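Looking After the Hand Grippers at Bullham

I've been promising to put up a page about the bench for ages, so welcome! I look after the pair of hand-held grippers we use at Bullham, and by that I mean I clean them, swap their fingers, chase their cables and get blamed when a light goes out. Everything on this page is upkeep and setup. If you want to read about the folding work itself, Saodah Chong writes that up separately and she's far more patient than I am.

A bit about the kit first. There are 2 of these sets in the building and we call ours Umis (the other one is Tuhumury, and it lives upstairs with people who label their chargers). The fingers are the part that wears out. I log every open-and-close and pull the fingers for a proper look at 1,000 cycles, or sooner if they start letting go of thin fabric. Wiping them down is a daily thing – plain water, lint-free cloth, nothing fancy. I tried a stronger cleaner back in July and the grip got slick for days, so that bottle has gone to live in another cupboard.

The marker panels get nearly as much attention. Smudges and curled corners both cause trouble with tracking, and a tiny lift at one corner can throw things off in a way that takes you a whole afternoon to find. I check them with a fingernail before I check anything else. Then it's cables: seat each connector, give it a gentle tug, and move your arms the way you really will at the table, because a lead that's fine at rest can pull tight at full reach.

After all that comes the cloth check, my favorite bit.

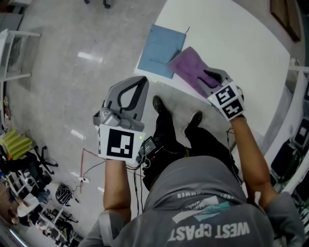 Cloth check at the white table, purple over light blue. Green lights on both grippers, the right one pinching a corner of the purple cloth and the left one open.

I like cloth for this so much more than blocks! A block will forgive a tired finger and a creased corner won't. I do 4 pinches per hand, one on each corner, and I lift slowly and watch for the fabric creeping out. If it creeps, the finger comes off and goes in the tray for Flivport, the little shop that molds our replacements. They usually turn a batch around in 3 weeks, so I try to keep a spare set in the drawer (try being the word).

One more thing for whoever takes over the bench while I'm away – please coil the leads loosely when you hang them up. Tight loops near the connector killed a perfectly good cable for us last year, and I still have it pinned over my desk as a warning to myself.

I'll add the finger-swap notes once I've typed them up. Questions about part numbers can go to Saodah or me, either is fine.

Page last updated January 14, 2025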